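Section 7: Setting up the pouring demo for visitors

Okay, this is the part of the open day I like best! I've run it with Dorothy Birkett at Trokelness since March, and we set it up the same way every time.

1. Put the table where the arm can reach over it, then lock the arm's base.
2. Stand the cup on its saucer near the middle of the table.
3. Fill the bottle only partway and leave the cap off.
4. Load the pour routine and set the speed to 2 (I know 9 looks cooler, but please don't).

Caution: keep guests behind the tape while the arm is moving, even the ones who build these things for a living.

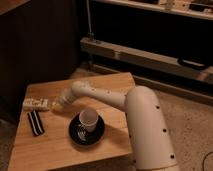
Can a visitor press the start button?
Sure, as long as one of us has a hand on the stop button the whole time.

5. Do one dry run with an empty bottle before you let people in.
6. Start the real pour and keep talking! It takes roughly 31 seconds, and a quiet room makes that feel like forever.

Note: if the arm stops halfway, hit Pause and then Home. Don't pull the bottle out by hand. Sudheer Naidu has the spare gripper pads, so ask him if the bottle slips.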